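Cernside Opens Shared Catering Kitchen for Small Food Businesses

CERNSIDE - Ususen, the operator of shared workspaces for food businesses, will open a catering kitchen in the former Skinner bakery building in June. The kitchen covers 3645 square feet on one level and has 12 cooking stations, a walk-in cooler, a dry store and a loading area at the rear.

The site is meant for caterers, bakers and meal makers who have outgrown a home kitchen but are not ready to sign a lease of their own. Members can book a station by the hour or take one on a monthly plan. Bookings start at 5 a.m. and the last shift ends at 11 p.m.

"Most of the people we talk to have the orders. What they don't have is a hood, a floor drain and a place to park a van," said Soledad Rivadeneira, managing director of Ususen. "We kept the plan simple. You book your hours, you cook, you clean your station and you load out."

The Skinner building was used as a wholesale bakery for many years and had been vacant before Ususen took over the lease. The original loading dock was kept and repaired. The wiring, gas lines and ventilation were replaced, and the old proofing room has been turned into the dry store. Two of the bakery's deck ovens were in good enough condition to be rebuilt and are part of the new baking area.

Work on the building was managed by Dardo Orellana, who also handled the Ususen site at Vever. He said the longest job was the floor. The old tile had settled toward the dock side, and the whole surface had to be leveled before the new drains could go in.

Members will have use of a shared stock of serving equipment at no extra charge. It includes trays, chafing dishes, insulated carriers, beverage dispensers and folding stands. Items are signed out at the front desk and are due back by noon on the day after an event. A cleaning fee applies to anything returned dirty, and members pay replacement cost for lost pieces. 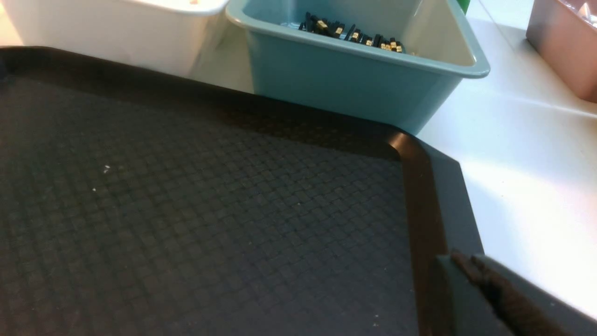

Can members borrow serving equipment for an event outside Cernside?
Equipment may be taken to any event within 20 miles of the kitchen, and longer trips can be arranged with the front desk ahead of time.

Khải Cao, who runs the front desk and equipment room, put the lending stock together after going through sign-out sheets from the Vever kitchen. Carriers and stands were the items that ran short there most often, particularly during graduation and wedding season, so Cernside will start with more of both. Linens are not part of the stock. Members who need them can order through an outside rental company and have them delivered to the dock.

Each station has a six-burner range, a prep table, a hand sink and a locking cabinet. Mixers, a slicer and a blast chiller are shared and are booked separately through the same calendar. Cold storage is rented by the shelf. Dry storage is rented by the rack, and all food must be labeled with the member's name and the date it was opened.

Chutima Wattanapong, who has cooked lunches for offices out of the Vever site, will be among the first to move to Cernside. Her business makes boxed meals and buffet trays, and most of her customers are now on the Cernside side of the county.

"I was driving past this building every morning with the food already in the van," Wattanapong said. "Now I can start later and still have lunch set up on time. I will also have room to take on evening jobs, which I have mostly been turning down."

All members must hold a current food handler card and carry liability insurance before their first booking. Ususen will go over permit paperwork with new businesses during orientation, but each business is responsible for its own filing. Orientation takes 3 hours and covers the fire system, waste sorting, grease disposal, the booking calendar and closing a station at the end of a shift. Anyone who will work in the kitchen without the member present has to attend as well.

The kitchen will not have a retail counter. Customers may pick up orders at the side entrance by arrangement with the member, between 10 a.m. and 6 p.m. Parking on the dock side is kept for loading, with a limit of 20 minutes per vehicle.

Efren Sarmiento, who oversees membership for Ususen, said applications are being taken now and will be reviewed in the order they come in. Businesses that already rent at Vever can transfer their plan to Cernside without a new deposit. They can also keep hours at both kitchens - the monthly rate is figured on the combined total.

Tours of the building will be offered before opening, in small groups. Visitors should wear closed-toe shoes. Applications, rates and the tour sign-up sheet are available from the membership office at Ususen.

About Ususen
Ususen runs licensed shared kitchens and storage for small food businesses. Its first kitchen is at Vever. Cernside is its second location.

Media contact: Efren Sarmiento, Membership Office, Ususen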